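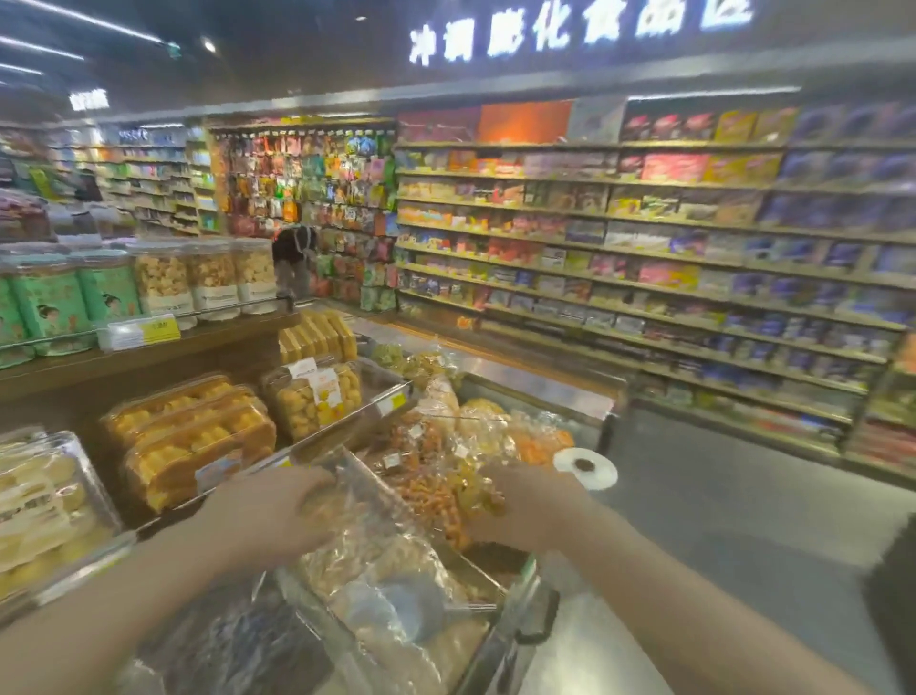 Budo Grocery Set: Gallery

Budo is a collection of first-person recordings of two-handed work in food stores. The recordings are used to train a manipulation policy that predicts hand position, grasp type and release from head-height video. The gallery covers the bulk snack and packaged food part of the collection, recorded in working supermarkets during opening hours.

The set holds 2832 clips from 86 sessions. A clip starts when the first hand enters the working area and ends when both hands have left it. Clips are cut from continuous recordings after the session, so the person collecting does not have to mark anything while working.

Why bulk bins

Earlier Urno models were trained mostly on boxes standing on flat shelves. They did well on those and poorly on soft packaging. A sealed clear bag has no fixed outline, it reflects the ceiling lights, and the contents show through it. In a heap, the edge of one bag is often hard to tell from a crease in the next. The annotation guide treats these as three separate problems, and each has its own tag: deformation, glare and merged boundary.

Bins also produce contact that shelves do not. One hand commonly presses or steadies the pile while the other takes hold of a bag. Version 1 of the labels recorded only the gripping hand, which discarded half of the useful signal. Version 2 labels each hand separately at every step, using five states: free, approach, press, grip, release. Press was the late addition and is still the label on which annotators disagree most, mainly where a flat hand rests on film without visibly moving it.

Recording

Camera at head height, tilted down far enough to keep the near edge of the bin in view. Hands bare, sleeves clear of the wrist where possible. Gloves are excluded from this release and are held for a separate test set.

No staging of stock. Bins and shelves are recorded as the store keeps them, including stray items, stickers and mixed product in one bin. Sessions where the stock was tidied first are marked and left out of training.

Store lighting only. Long linear fittings leave bright streaks on film packaging, and exposure is locked at the start of a session so that the streaks do not pump the brightness of the whole clip.

Other shoppers stay in the clip if they are at a distance and not identifiable. Faces are blurred before annotation. Clips in which a shopper reaches into the same bin are removed.

Annotation

Each clip passes through two annotators who do not see each other's work. The Delport tool aligns the two label tracks and flags any step where the hand states differ for longer than a set interval. Flagged steps go to a third reader. Agreement on grip and release is high from the first pass. Agreement on press was poor until the guide added reference clips, and it remains the slowest label to review.

Object labels are kept coarse: bag, box, canister, tub, tray, other. Product names and flavors are not recorded. Signs and price tags are left readable in the video and are not transcribed, with one exception — the overhead section sign, if legible, is entered once per session in the original language with an English gloss. It is used to group sessions by department and is not given to the policy as input.

Background shelving is not segmented. Bataineh, the baseline trained on this set, receives the full image and is left to learn that tall shelving beyond arm's reach is not a target. Cropping to the bin raised the score on bins and lowered it everywhere else, so the crop was dropped.

Known gaps

Left-hand grips are underrepresented. Most collectors are right-handed and use the left to steady the pile.

Chrome rims and handles near the bin cause false contact labels in the automatic pre-pass. These are corrected by hand, but a few are likely to remain.

Nearly empty bins are rare. The policy has seen many full heaps and few cases where a bag lies flat against metal, and its reach depth is unreliable there.

Weight and grip force are not measured. Any estimate of either from this set is inferred from video alone.

Use of the pictures

Stills may be reused in papers and talks with the credit "Budo Grocery Set". Video access is by request, with a limit of 70 clips for evaluation users. Requests should state which label version is needed; version 1 is kept only for comparison with older results. The next release, planned for November, adds refrigerated cases and checkout belts.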